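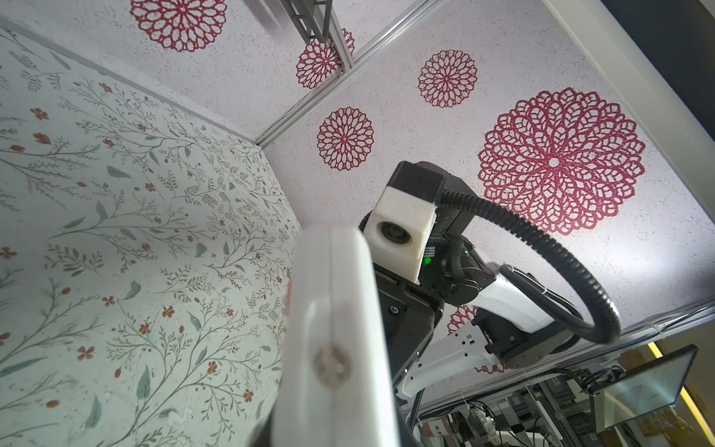

Trailing sprig and crimson medallion, two patterns meeting at a corner.

Sprig and medallion (patterned lining)

Sprig and medallion is the name I use for a way of lining small boxy spaces with two printed patterns at once. One is a sprig: thin gray-green stems, little leaves and rust-orange flowers on a pale ground. The other is a medallion, a big crimson round that looks a lot like a doily. You'd think they would fight, and on a bad day they do, but I've loved the pairing for years (my hall closet is proof!).

Origins

I first ran into the name in a sample book from Duvine, a small print shop in Zedcombe. Emiko Furukawa drew the sprig there, and Minoru Shibata added the medallion the following April. Their first run was 400 sheets. Teresa Buckley, who kept the order books, told me 47 of them came back because buyers had expected a matching border. I would have kept every one.

The sprig

Sprigs are forgiving. The stems wander, so a seam that's a hair off doesn't jump out at you, and small scuffs get lost among the leaves. It works underfoot as a mat or upright as a wall covering. I also like it as a backdrop for kitchen things — a pair of tongs with red tips looks downright cheerful against it, and the red picks up the crimson next door.
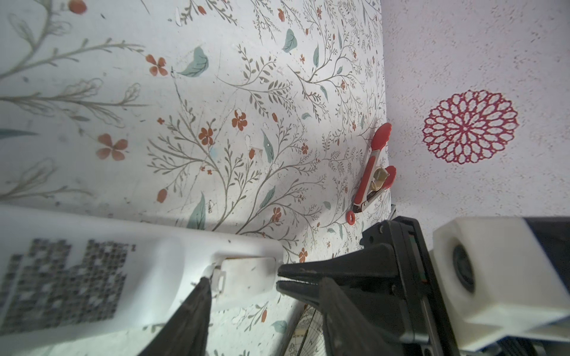 The medallion

Medallions ask for more planning. Each one is built from rings of open petal loops, and your eye goes straight to the center, so hang the largest first and let the smaller ones fall where they may. A speckled ground keeps the plain stretches from looking bare. Masanobu Ichikawa's Jaltwood pattern is a close cousin, with tighter loops and a browner red.

Using the two together

My own favorite arrangement puts medallions on the walls and sprigs on the floor. Plain white objects look terrific on that floor, even something as dull as a remote control with its back cover off and the batteries showing.

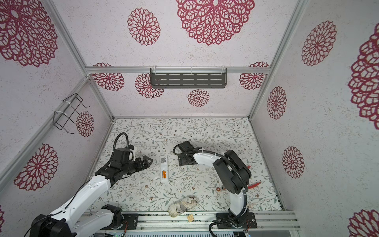 I'd still keep a third pattern out of it, and that includes striped cushions. Shibata disagrees with me and has the curtains to show for it.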